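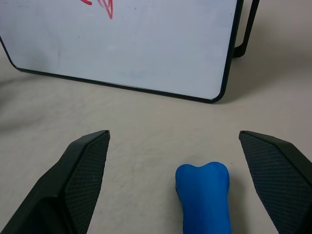
Bench notes, October: small whiteboard, marker ghosting and stand

Picking this up from Stojan's half page on ghosting. The question from Merike was whether the small tabletop boards are worth keeping for the bench or whether we go back to paper cards. Notes cover the surface, the stand and the marker trials. Wiping technique is in Stojan's page and not repeated.

1. Surface as found

Black-edged board, rounded corners, matte sheen. Gray streaks from earlier erasing, mostly toward the left half. Light smudging elsewhere. The streaks do not lift with a dry felt. They lift partly with a damp microfiber and a second dry pass, then reappear faintly under raking light. I take that to be pigment sitting in fine scratches. Kastriot thinks it is old cleaner residue holding dust. Both would look the same to the eye, so we need the solvent test to separate them (section 4).

Dark colors ghost more visibly than red on this coating. Red ghosts too, but the leftover is pinkish and easy to miss until the next dark line goes over it. For anything that has to be read later from the other side of the bench, assume red is a temporary color.

2. Stand

The board stands on small black brackets and leans back. Three things matter for writing on it:

Lean. Too upright and the board tips back when pressed above the midline. Too far back and the writing hand drags on the lower edge. The current setting is acceptable for short marks.

Feet. The bent feet bear directly on the tabletop. On the beige top they slide before the board flexes, so a firm stroke moves the whole thing backward and the line comes out shorter than intended. Fatos tried a strip of the Fliris grip tape under each foot. Sliding stopped at normal hand pressure. The tape picks up lint and will need replacing.

Squareness. If one foot is set farther back than the other, the bottom edge sits at a slant to the table edge and horizontal lines drift. Set the feet against a ruler first, then load the board.

3. Writing trials

All done on the upright board at table height, in red, no lines longer than a hand's width. Straight strokes are easy. Loops are the problem: the tip changes direction while the pressure is still on, and the board gives slightly at the return. A small loop closes, a large one usually leaves a gap on the upstroke side. Short hooks at the end of a stroke come out clean if the tip is lifted during the hook and not after it.
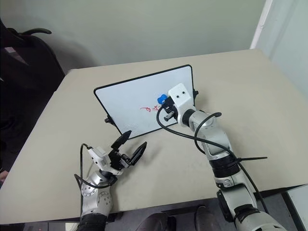 Starting position matters as well. Marks made near the center of the board, between the brackets, are the most repeatable. Toward either side the lean is the same but the support is uneven and the board twists a little under the tip. I would keep test marks inside the middle third and leave the sides for labels.

Tip angle: square to the surface gives the most even width. With the board leaning back this means the marker has to drop at the tail end compared with writing on a wall board. Dušan kept writing with the marker level and got a thin upper edge on every curve. Corrected after he rested his forearm on the table.

Marker left uncapped between trials: the first stroke is pale for a short distance, then normal. Discard the first stroke of every run or prime on scrap.

4. Solvent test, pending

The Grindard cleaner is in the cabinet, opened but mostly full. Plan is to mask off a patch on the left half, clean only that, and leave it 72 hours before judging by eye under the side lamp. If the streaks are gone and stay gone, Kastriot is right. If they come back in the same places, it is scratches, and the coating is finished as far as legible work goes.

Do not use the abrasive pad. Stojan's page says it was used once on the old Stilurport board and that board has been unreadable ever since.

5. Open items

Replace tape under the feet once lint shows at the edges.
Mark the foot positions on the table in pencil. Masking tape leaves a step and the feet catch on it.
Check whether the Todorova brackets fit this edge thickness. They have a wider foot.
Ask Merike if the bench log can take photos of the board before each wipe. At present anything written on it is lost, including two tables I wanted to keep.
Decide on a fixed color. My vote is black for values, red for corrections only.

Left the board standing in place with the brackets set. Please do not fold it flat until the foot positions are marked.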